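Zustard Anar 900 table: five months on a glossy white top

Posted May 19, 2024

I bought the Anar in December to replace a pine desk that had gone soft at the corners. It's a plain white rectangle with a hard, shiny surface, sold by Zustard in three lengths. Mine is the middle one. I paid $804 with delivery, which is more than I wanted to spend on a table with no drawers.

Assembly

Four legs, two rails, 16 bolts. The instructions are one folded sheet and they're fine. Mine came with one stripped bolt and Zustard mailed a replacement in 58 hours, counted from my email. The top weighs 40 kg, so get a second person for the flip.

The surface

Gloss is the reason to buy this table and also the main thing wrong with it. Marker, glue and coffee all wipe off with a damp cloth. I've had no staining, including a ring of black tea that sat overnight. Fine scratches do show if you get down at eye level, mostly on the side where I sit.

The bigger issue is glare. Under ceiling lights the top throws back long bright streaks, and they move when you do. With a desk lamp it's manageable. With overhead lights only, I found myself shifting small parts around to see them properly. If your room has strip lighting, look at the matte version first.

Tape holds well on it. Thin black tape makes a good border line and reads clearly against the white, and so do smaller rectangles for marking out where things go. It peels off without pulling the finish. Cheap tape left some gum behind, which came away with eucalyptus oil.
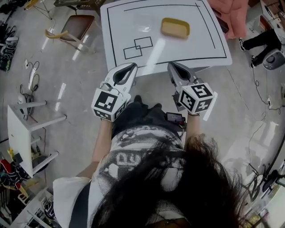

Sitting at it

The height suits me for working with both hands close to the near edge. The edge itself is squared off, though, and it digs into bare forearms after an hour or so. I tried the Elo edge strip, a stick-on foam thing, and took it off again -- it collected lint and looked awful by the second week.

Compared with the Grigaitė

I used a Grigaitė table at my last place. It had a duller finish and nicer edges, but it wobbled. The Anar doesn't move at all, even when I lean on a corner.

Verdict

Four out of five. I'd buy it again in matte. Leg caps are sold separately, and you'll want them on a hard floor.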